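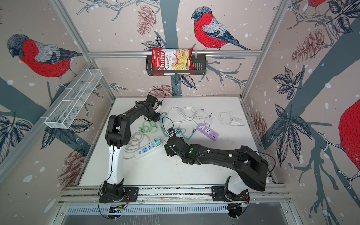
Konrad Krawczyk asked, after the outline of this talk was circulated, whether a two-arm cell belongs in a shared workshop at all, given that most members will never program one. The question is a fair one and should be read out before the first section.

Opening. Thank the members of the Wieczorek workshop. State the subject: the construction of the Doketti cell, its cost in hours, and the rules for its use. Speak for 10 minutes and leave the rest for discussion.

Frame and mounting. Both arms are fixed to one aluminum rail along the front of the table. Explain the choice. An earlier layout had the arms on separate stands, and the distance between the two bases changed whenever the table was moved. With a common rail, that distance is measured once and entered in the settings file. Mention that the clamps are to be checked at the start of each session.

The task. Cords and power strips were selected as the first material for the arms. Cables bend, cross one another and seldom lie the same way twice. Zdzisław Kurek proposed beginning with wooden blocks; the proposal was recorded and set aside until September.

Pause here for questions on hardware only.

Software. The program, Flikar, stores each session as a separate file. The target for the first stage is 1,000 sessions, of which 300 have been completed. Do not promise a date for the remainder. If asked about the Movirov controller, state that the decision is pending.

Rules for members. Seven persons are cleared to operate the cell. Clearance requires one supervised session and a signature in the log. Hands stay outside the enclosure while the motors are powered. Food is to be kept off the work surface.

Return to Mr. Krawczyk's question. The position of the workshop is that the cell may remain through the present lease and will be reviewed with the other large equipment. Invite him to respond from the floor.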